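Home Projects People Join Us News Contact

Call for Participants: Teach Our Robot the Small Jobs Around the House

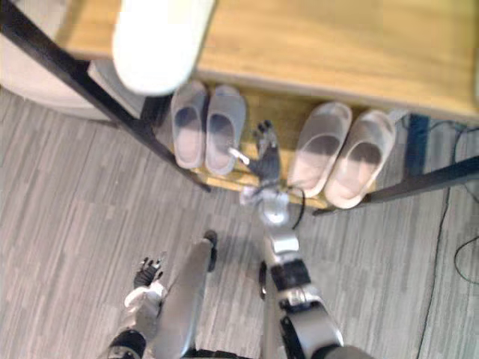 Anneli Hellström

We are the home tasks group at Flirngate, and we would love some company. Our project, Votudau, gathers examples of everyday tidying so that a robot with two arms and two hands can learn from people who have been doing these things all their lives. Slippers on a shoe rack, two pairs side by side, are a good sample of the kind of job we mean. You would never think of it as a skill, and yet there is a surprising amount in it — where the hand comes down, how much room the fingers need between one pair and the next, when to let go.

The work is done by teleoperation. You wear a headset and a pair of gloves, you see from the robot's head, and its arms follow yours. Most people feel clumsy for the first session and then quite suddenly don't, so please don't be put off if you have never tried anything like it (most of our operators hadn't either!). No background in computers is needed. Patience helps a great deal more.

We are looking for 50 participants at our Trarkville rooms. Each of you would come in for 2 sessions and record 124 short examples in all, with breaks whenever you like and coffee that has improved a good deal since June. You will be paid $100 per session, and we pay you the same whether the robot does beautifully or drops everything on the floor. We keep the fumbles too — the learning system gets something out of them, and so do we.

You should be 18 or over, able to stand and move your arms freely for short stretches, and comfortable wearing a headset. Glasses are fine. Left-handed people are especially welcome, as we have far too few of them so far. If headsets tend to make you queasy, do tell us and we will set up a short trial before you commit to anything.

We record the robot's camera views, its arm and hand movements, and the movements of your gloves. Your name is kept apart from the recordings, and you may stop at any point and still be paid for that session.

To apply, send us a few lines about yourself and the hours that suit you, using the form on the Contact page, by 2026-08-31. Please put "Votudau" in the subject line. We read every message and will write back either way.

Contact | © Flirngate, Trarkville | Back to top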